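Kitchen Twin Takes Shape at Mornmont Workshop

January 31, 2021

Members of the Mornmont shared workshop have a kitchen to play in at last, and it doesn't need washing up! The home robotics group has been building a simulated kitchen counter on the workshop's old desktop computer, and this month the virtual arm started going after the tableware.

The project is called Kultulel. It began as a home build by Tadeo Urrutia, who put together the first version of the room on his laptop last April and then brought it into the workshop when the laptop fan began to scream. Soledad Cáceres joined soon after and took over the counter and everything that sits on it. Between them they have rebuilt the thing 3 times, and the latest version is the first one other members have been invited to try.

The setup is simple enough to take in at a glance. There is a stone counter, a wooden floor, a block for the arm to stand on, and an assortment of food and dishes to reach for. The robot is modeled as a Franka Emika arm, with a two-finger gripper on the end.
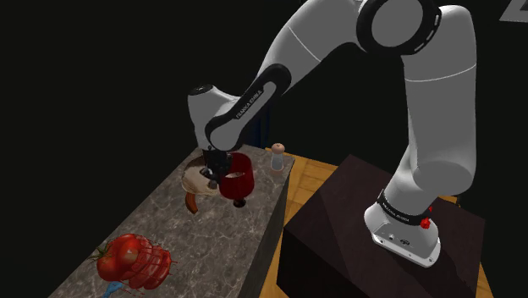 The Kultulel arm working beside the red goblet, with tomatoes at the near end of the counter.

Cáceres is especially fond of the food. "I wanted it to feel like somebody was halfway through making lunch," she said. "The sliced tomato took me longer than the entire counter, and I would do it again tomorrow." She admits the edges of the slices still come out spiky. That is on the list for the next version, along with proper walls for the room, which for now mostly fades off into black.

Glassware and cups are the group's favorite targets, and also the hardest. Thin walls leave very little room for error when one finger has to go inside and the other outside, and a small mistake in the angle can send a cup skating across the marble. Urrutia keeps a running log of attempts, saved under a name and number so that anyone can load one up and play it back. Run 1721 is the one people keep asking to see (it ends with a plate on the floor), and run 1802 is the one he now uses to show newcomers what a tidy approach should look like.

The group has also added a close view from above the gripper, and members have taken to it right away. Cáceres says it changed how she places objects, as she could finally see how the fingers line up against a rim. It shows off the little decorations too, such as the star outlines on the inside of the red cylinder, with one finger on each side of the wall.
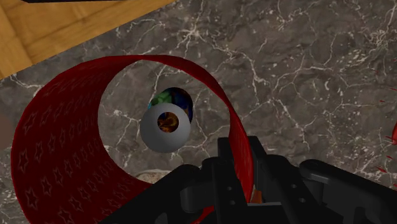 What Comes Next

A second counter, nicknamed Litico, is already being drawn up. It will be longer than the current one and should have a sink, if Urrutia can get the faucet to stay attached. Member Szénási has offered to draw a new set of bowls and pans for it, and there is talk of letting 2 arms share the same space, a prospect that has everyone in the group very excited and a little nervous about the plates.

Anyone with a workshop membership can sit down and drive the arm. No programming is needed for a first try, and Cáceres is happy to walk beginners through the controls. People who want to contribute an object of their own can bring the file on a memory stick, and fruit is especially welcome. The group would love a pineapple.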